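ok sock thread. you asked for it (two of you asked for it)

1/ been redoing the sock drawer since like 7 this morning and I have opinions now

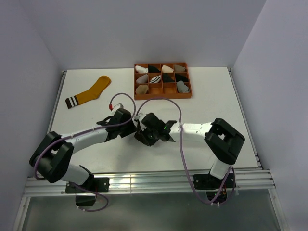

2/ so the background. moved to the new apt in September with one garbage bag of socks. ONE bag. everything went in there, hiking socks, the dress ones, singles from who knows when. lived out of that bag way too long

3/ Huguette Fortin (downstairs neighbor, former dept store person, folds a fitted sheet like it's nothing) saw the bag and made a face. next day there was a drawer organizer outside my door with a sticky note. note said "please"

4/ rule one from Huguette: quit balling them. you know the thing where you flip one cuff over the whole pair and make a potato? kills the elastic. I have done potatoes my entire life

5/ what she does: lay the pair flat, one on top of the other, toes together. fold toe up to about the heel. fold again. tuck the end into the cuff but LOOSE. little brick. stands up by itself if the sock is thick enough

6/ thin dress socks do not stand up. they flop. I don't care what the videos say. roll those

7/ the orange tray is the best thing that's happened to my mornings btw. one bundle per square. you open the drawer, you see the black ones, you take the black ones. done

8/ ppl asking about size. MEASURE YOUR DRAWER. inside, not the front. and measure the height too!! I had a Stomik one before this, nice thing, a hair too tall, drawer wouldnt close. gave it to my sister for her tea bags

9/ order matters less than you think. I wanted to do it by color. tried it. lasted until laundry day (Friday) and then I was just shoving stuff wherever there was a gap. so now there's beige at both ends and a stripey one in the middle, fine

10/ do NOT fill every square. this is my big one. leave a couple open so clean laundry has somewhere to go. full tray = you start stacking = you're back to the bag by the weekend

11/ ok the mustard one. yes the one with the brown and white stripes on the cuff, lying there next to the tray. best sock I own. I have no idea where the other one is

12/ got that pair at the Mirkent market, 19 bucks which is a stupid amount for socks and I'd pay it again. lady at the stall said they'd outlive me. well one of them might

13/ places I have looked: behind the washer, inside the duvet cover (always check the duvet cover), gym bag, other gym bag, the sleeve of a hoodie. found a black sock in the hoodie so not a total loss

14/ so mustard stays out where I can see it until I either find its buddy or give up. not putting a single in the tray. singles in the tray is how it starts

15/ singles policy for anyone who cares: 30 days. they get a shoebox on the closet shelf. if the match doesn't show up they become dusting socks. very good on blinds, put it on your hand and go slat by slat

16/ someone in the replies said just buy 400 identical black socks and never think again. ok. I respect it. could not be me

17/ Marcela Jurčo does the identical thing and she says even then they fade differenly and you end up matching shades of black at 6am under a bad lamp. so there's no escape

18/ washing stuff quick: inside out, cold, no softener on the wool. hang by the toe. I used to clip them by the cuff and wondered why they all slid down in my boots

19/ mesh bag for the wash if you have it. the pair goes in together comes out together. started this AFTER losing the mustard one obviously

20/ next is the t shirt drawer and I'm scared of it. Huguette has offered to supervise. might say yes might lock the door

21/ wait how does the last thread have 3,544 likes, it was about a colander. hi everyone

22/ ok laundry just buzzed, if mustard sock no. 2 is in there I will post immediately

23/ it was not in there. did find a dish towel I thought I left at the old place tho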